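Plidix — a hand-held gripper you can build on one bench

Version notes last touched Jul 2, 2022

What it is

Plidix is a two-finger gripper you carry around in your hand, with a camera looking down over the fingers. You do a chore with it, the camera records what the fingers did, and the recording goes into a folder. This repo holds the printable parts, the assembly notes and a small set of clips recorded on the home build. I started it in a shared workshop and finished it on my own floor, and I've had more fun with it than with anything else I've printed.

The name of the older version was Ollisix. If you find files with that prefix, they still work for the body shell but the finger arms won't fit. Don't mix them.

What's in the repo

parts/ — body, finger arms, side plates, crossbar, pads
notes/ — assembly, screw sizes, print settings
clips/ — the recordings, one folder per chore
tools/ — scripts for trimming and sorting clips
old/ — Ollisix leftovers

Printing

Print the body flat side down. Mine took two tries, the first one lifted at a corner and I had to throw it out. The side plates want to be solid all the way through, so turn infill up to the maximum for those. The finger arms can be lighter.

Pads are printed in a soft filament, slowly, ridges facing up. Any color will do, but a color that stands out from the arms makes the clips much easier to go through later! Let them cool on the plate before you peel them off or the ridges stretch.

Assembly

1. Clean up the pivot holes with a hand drill bit. The arms should swing under their own weight.
2. Fit both arms to the body and cap the pivots.
3. Add the side plates, then the crossbar behind the fingers.
4. Put in the top screws but leave them a half turn loose.
5. Open and close the fingers 20 times, then tighten.
6. Slide the pads on last.

Step 5 sounds fussy. I skipped it on my first build and the left finger dragged for weeks. If one finger still lags the other after tightening, swap the side plates over before you start sanding anything — it has fixed it for me more than once.

The camera mount is the part I'm least proud of. It holds, but it's a friction fit, and on a warm day it creeps downward. Funden is the branch where I'm trying a clamp version. It's usable if you don't mind a longer print.

The clips

There are 9 chore folders. They cover things like picking up a cloth, folding it once, dragging it flat, and moving small things from floor to shelf. All of it was recorded indoors, with whatever happened to be lying out. I wanted rooms that look lived in, and I'm really happy with how varied the floors and fabrics came out.

Each folder has:
- raw video
- a trimmed copy
- a text file with a one-line label per clip
- a flag for clips where the pads are hidden for most of the run

Labels were typed by hand and there are spelling mistakes. I fix them when I see them. Please send corrections, even tiny ones.

Sorting

The Seidel script in tools/ cuts a long recording wherever the fingers stay open for three seconds. It works well on floor clips and badly on anything near a mirror. Run it with the preview option first, it writes nothing to disk until you say so.

Known problems

- Shiny floors throw window light back at the lens and the finger tracking jumps.
- Dark arms over dark furniture confuse the tracker too.
- Loose straps and handles get caught on the pads.
- The wide lens bends straight lines near the borders. There's a correction file in tools/, but it was made for my lens and yours will differ.
- Audio was stripped in April. Older copies may still have it, please delete those.

Using it

Take the parts, change them, print as many as you like. If you share the clips, keep the label files with them and leave the folder names as they are. People do appear on screens in a few recordings, so don't use the set for anything to do with recognizing faces.

If you build one, open an issue and tell me how the pivots came out. I'd love to see a left-handed body too, I've been meaning to draw one.

Fabric is still my favorite thing to record with Plidix, and the cloth folders are where I'd start if you're new to the set. The grip changes completely from one piece to the next, so I like having several kinds out together, such as the crumpled blue textured piece against the right pad, with its flat strap looped over it, and the sage-green knit folded by the patterned beige cloth. Label each piece by color and texture and the clips stay easy to search.

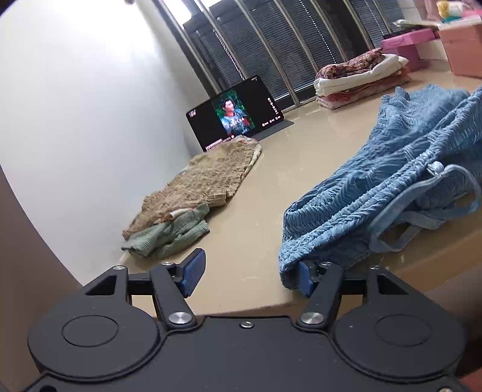
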